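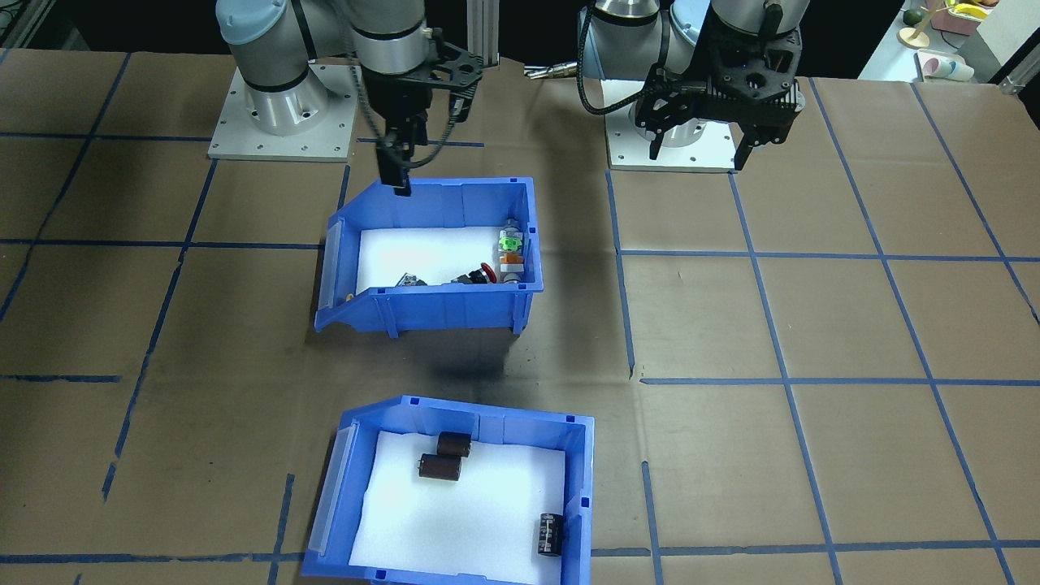

3.2 Container Color and Sorting Errors

Blue plastic bins, such as the two in Figure 2, are common in small stockrooms. We asked whether bin color affects how often clerks put returned goods in the wrong place. The Garkard store used blue bins only, and the Crabtree store used a different color for each type of goods. Both stores logged returns for 30 working days, starting in February. The combined log held 3384 items, of which 852 were clothing. Shoes and small household goods made up most of the rest. Items with no readable tag were left out of the error counts, and so were items returned after closing. Error rates by store and type of goods are given in Section 4.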